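How to Sort Out a Pantry Shelf Using Wire Baskets (and a Clear Table)

By Rhiannon Powell
Last updated 17th March

My mother-in-law had a pantry you could walk into, and she still couldn't find the rice. I have a pantry the width of a broom closet, and for years I couldn't find the rice either, so I don't think size has much to do with it. What finally helped was a method I picked up from my neighbor Llinos Morgan over several cups of coffee, and I've used it twice a year ever since, once now and once in May when the weather turns and all the soup things can move to the back.

It takes me most of a morning. If you've got a bigger family or a deeper closet, give yourself the whole day and plan on sandwiches for dinner. (We had sandwiches anyway.)

What you'll need

One or two wire baskets, the long rectangular kind with an open grid
A clear table, as close to the pantry as you can manage
A damp cloth and a dry one
A marker and some masking tape
A bag for recycling and a bag for trash
A pencil and the back of an envelope

A word about the baskets. You can use plastic bins, and I did for a long while, but I came around to wire because you can see through the sides and because crumbs drop straight out of it instead of collecting in the corners. Measure your shelf before you go shopping. I didn't, and the first pair I brought home stuck out so far that the pantry door wouldn't close. Meirion still brings it up. Measure the depth of the shelf, then the height up to the next one, and write both on your envelope and take the envelope with you.

Step 1. Clear the table first

I know, you came here about the pantry. But if you start pulling things off the shelf with nowhere to put them, they'll end up on the stove and the chairs and the floor, and you'll be stepping over lentils by ten o'clock. Take everything off the table, and I mean the mail and the fruit bowl too. Wipe it with the damp cloth, then the dry one. Any flat top will do, a kitchen table or a desk or a folding one from the garage.

If your table has a pale top, wipe it once more than you think it needs. Ours is light enough that a drip of molasses shows from across the room, and I'd like to say I found that out some other way.

Step 2. Empty one shelf, and only one

Please trust me on this! The temptation is to pull out everything at once so you can see it all, and it does feel wonderful for the first few minutes. Then the phone rings. One shelf at a time means that whenever you're interrupted, you can put things back and nothing is worse than when you began.

Start with the shelf at eye level. It's the one you use most, so you'll feel the good of it right away, and that carries you along to the low ones where the jars live.

Step 3. Check dates and join up the halves

Go through what you've taken out. Anything well past its date goes in the trash, and the box it came in goes in the recycling. When you find two open packages of the same thing, and you will, use up the older one first. Put a strip of masking tape on it and write "first" in marker. My friend Shobha Poojary pours hers together into jars, which looks lovely on her shelves, but I always lose track of the cooking times when I throw the box out, so I stay with boxes.

Step 4. Set the basket lengthwise

Put the empty basket on the table with a short end facing you, the same way it's going to sit on the shelf. Load it in that position. If you fill it sideways you'll end up with all the labels facing the wall, and you'll have to do it over.

Step 5. Put the tallest box in first

Tall boxes go in before anything else. Stand the tallest one up inside and let it lean along one of the long sides, so the rest of the basket stays open for the shorter packages. Keep one hand near it while you let go, at least until you know which way it wants to tip. If an end pokes out a little past the front rim, that's fine as long as your door still closes.

Leave plenty of bare table beside the basket as you work. You want a good stretch of it free for setting down the next thing and turning it around to read the label.
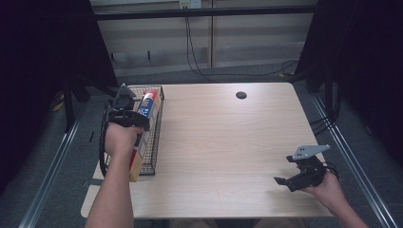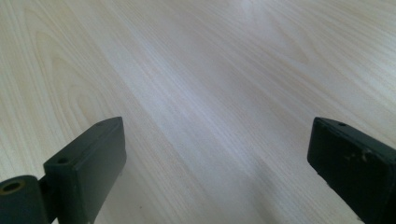

Step 6. Fill in around it

Medium boxes go next to the tall one, and then the soft bags, which you can tuck in wherever there's a gap. Rice and sugar are heavy, so put those low. Little things like yeast packets and bouillon cubes need a cup or a small jar of their own inside the basket. Otherwise they slip down between the boxes and you'll buy them again.

Try not to pack it tight. You should be able to pull any one box up and out with one hand while you hold a spoon in the other, and if you can't, move something to the second basket.

Step 7. Carry it over and check the fit

Lift with both hands, one at each end, and slide the basket onto the shelf. Close the door. Open it again. Take out the thing you use most and put it back. If you had to move something else to do it, swap the two around now while you still have the patience.

Stick a piece of masking tape on the front edge of the shelf and write what's in the basket. I keep mine very plain: "baking," "noodles and rice," "breakfast." The rest of the family will only read one or two words anyway.

Step 8. Go on to the next shelf, or don't

If it's been a long morning, stop. One good shelf is worth having by itself, and the others will wait. When you do come back to it, wipe the table down again and start from Step 2.

A few things people have asked me

Do the baskets scratch the table? Mine haven't, but I lift them and never drag them. You could lay a dish towel underneath if you're worried.

What about cans? I don't put cans in wire baskets. They're heavy, they roll, and the basket becomes miserable to lift. Cans go straight on the bottom shelf at our house, two deep, with the newer ones behind.

How often do I need to redo it? Twice a year for the full job. In between, I pull out one basket when I'm making the grocery list and have a quick look through it.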